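3.2 Thermal cycling of the joint samples

Each sample was held in the Palport oven at the upper set point for 15 minutes, then moved to the water bath for 3 minutes. One cycle consists of both steps. Samples in group A were removed after 33 cycles – group B stayed in for the full run. Pull strength was measured by Ľubica Šimek on the Kratochvíl bench.
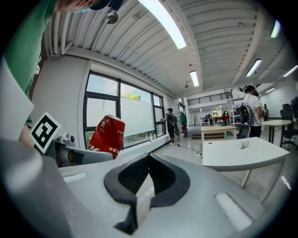
Figure 2. Metal rod with copper-brown end.

Group A showed no change in pull strength beyond the error of the load cell. In group B, two samples failed at the bond line and the rest failed in the adhesive itself. Younes El Sherbiny repeated the measurement in April with a slower pull rate and obtained the same split.

The bath temperature was logged by hand, so short drops between readings are missing from the data.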